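Forums > Woods & Trails > Land Use > Ngui Ridge harvest plan, anyone read it?

14 replies · 3734 views

kotness_paddler

So the draft harvest plan for Ngui Ridge is finally up and I spent most of last night with it and a pot of coffee. Short version: Marken wants to cut 2145 acres over the life of the permit, in blocks, starting on the north side above the lake. The hiking trail from Kotness gets "temporarily rerouted" in two places, and one of the reroutes looks to me like it goes straight down a haul road.

I'm not anti-logging. My dad drove a skidder and I grew up on that paycheck. But I also rent out four canoes and a cabin, and the people who rent them come for the view across the lake, which is exactly where blocks one through three are. I'd like to hear from people who know how to read these maps better than I do. What does "partial retention" mean when you're standing in a boat looking up at it?

3 comments on this post

slabwood

Partial retention means they leave some of the stand. How much depends on the visual rating for that slope. Look at appendix C, the little table with the codes. North side is rated moderate, so you'd see openings but not a whole bare hillside. I've worked on jobs like that and five years later most people out on the water couldn't point to the block.

I'll say up front that I haul for Marken a few months a year, so weigh that however you like.

birchbark_bev

"Most people couldn't point to the block." Come on. I can point to every block on Lutum Mountain from my kitchen window and those were partial retention too! They looked fine on the drawings. Then the wind came through and took down half of what they'd left, and then they went back in to salvage it, and now it's a bald spot with a fringe.

I've lived here a long time and I've been to a lot of these open houses. The maps are always green.

slabwood

Lutum was a different company and a different rulebook, Bev. And that was shallow soil on top of rock. Ngui has deeper ground. I'm not saying there's no blowdown risk, there always is, but you can't take the worst one in the valley and say they'll all go that way.

birchbark_bev

I can take the one I look at every morning.

tam_c

Hi all, Tâm Châu here, I run the bakery by the boat launch so some of you know me. I don't know a thing about forestry but I do know where my customers come from, and it's both! Log truck drivers at five in the morning and then the hikers from about nine on. If the mill goes down to one shift again, like it did before, I lose the first bunch. If the trail is closed all of July I lose the second. So I'm reading this thread with my stomach in a knot, and I'd really like it if people talked about timing more and less about whether logging is good or bad.

Does the plan say which months the trucks run?

kotness_paddler

Page 31. "Hauling will generally avoid peak recreation periods where operationally feasible." That's the whole sentence, that's all there is.

tam_c

Oh boy. So it says nothing.

hakim_n

It says a little. Hakim Nair, I sat on the trail association side for the last plan, so I've fought over that sentence before. "Where operationally feasible" is the default wording. You can get it swapped for actual dates, but you have to ask in writing during the comment period, and you have to suggest the dates yourself. Last time we asked for no hauling from the first of July through the end of August and we got July. I was grumpy about it then, but July is the month that matters for the trail, and they stuck to it. Two trucks slipped through and both times I got a phone call before I even complained.

What I'd ask for this time:
- no hauling past the trailhead in July, any day
- the second reroute moved uphill, off the haul road (there's an old skid trail there that would do, it needs brushing out)
- a strip left along the shoreline that's wider than the minimum

I'd leave the acreage alone. You won't move it and you'll use up your goodwill trying.

ridgerunner_13

Hard disagree on leaving the acreage alone. Why is it always the trail people who have to be reasonable first? The company opens with a big number, we say "oh well, can't change that," and then we spend the whole comment period begging for a detour. The lake view brings people in here year after year. You can only cut it once every eighty years or whatever it is.

And before somebody tells me I don't know where lumber comes from, I live in a wooden house, thank you, I know.

slabwood

Nobody was going to say that.

ridgerunner_13

You said it to me in the Lutum thread!

slabwood

OK, I did. Sorry about that one.

hakim_n

Ask for a smaller cut if you want to, I'm serious, put it in your own letter. The more different letters the better. I just don't want it in the association letter, where it'll be the first thing they answer no to and then they stop reading.

izzati_p

Popping in from the lodging side. We've got 13 rooms and we're full of both kinds of people too, same as Tâm. I went to the open house with my notebook and talked to Eckhard Buschmann, who did the layout for the blocks, and I liked him more than I expected to. He said blocks two and three could trade places in the schedule so the front slope gets cut later, after block one has greened up some. It isn't in the draft. He said he'd need somebody to ask for it. So I'm asking, and I think it would help if a few of you asked as well.

He also told me the seedlings are ordered already, 4000 for the first planting on block one, which sounded like a lot to me until he explained that it covers only the bit by the landing. The rest gets planted the year after.

One thing I did not love: the open house was two hours, in the middle of the day, at the height of the season. I had to get my sister to cover the desk. If you want to hear from people who work in tourism, maybe don't hold it at checkout time??
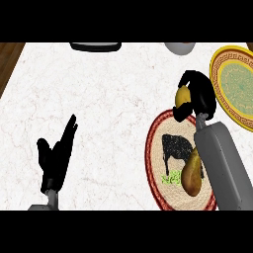
Kotness, 2025-08-07

Moving my notes over from the other thread so they're all in one place, since people keep asking me for them. This is Izzati again. The comment window is still open. You can mail a letter or drop it at the Marken office on the mill road, and they'll stamp a copy for you if you bring two. Say which block you're talking about. The woman at the desk told me letters that say "the whole thing" all get the same answer back, and letters that name a block go to the person who drew it.

The swap of blocks two and three is what I wrote about. I kept it to one page. My husband said it was too polite and I should've been tougher about the hauling, so he's writing his own.

14 people found this helpful

kotness_paddler

Thank you, that's exactly what I needed. I like the block swap a lot. It doesn't save the view but it breaks it up, and I could live with a slope that changes a bit at a time. My renters would notice one big opening. I don't think they'd notice three small ones spread out over ten years, or at least they wouldn't put it in the reviews.

I'm still mad about the haul road reroute though. I walked it with my kids yesterday and there's a blind curve with no shoulder at all.

dimas_l

I walked it too and the curve is worse than it looks on the map. There's a ditch on the inside and a drop on the outside, so there's nowhere to hop off if something's coming. Hakim's skid trail is the right answer. I went up to have a look and you can still follow it most of the way, except for one wet stretch in the middle that'd want a few planks. Dimas Lumbantobing, if anybody wants to go up and brush it out with me. I have a saw and a truck and free mornings.

slabwood

I'll come. I'd much rather not meet your kids on that curve when I'm loaded, and I mean that. None of the drivers like that reroute. If the association letter says so, put in that the drivers agree, and I'll see if I can get a couple of them to sign.

birchbark_bev

Well, that's decent of you.

I'm still writing about the wind. I want them to say what happens to the leave trees if they go over, before it happens and not after. If they come down, do they get left there or do the machines go back in? On Lutum we only found out when we heard the saws.

hakim_n

That's a good one, Bev, and I don't think it's covered anywhere in the draft. Can I put it in the association letter with your name on it?

birchbark_bev

You can put it in. Spell it right this time.

ridgerunner_13

I'm sending mine about the acreage. I know, I know. Also, has anyone noticed that the map in the back has the lake labeled as Ngui Creek? If they can't tell a lake from a creek, I'd like somebody to double-check that shoreline strip.

izzati_p

Ha, I missed that! Eckhard's number is on the last page of the draft, I'll call him about the label in the morning and post what he says.

2 shares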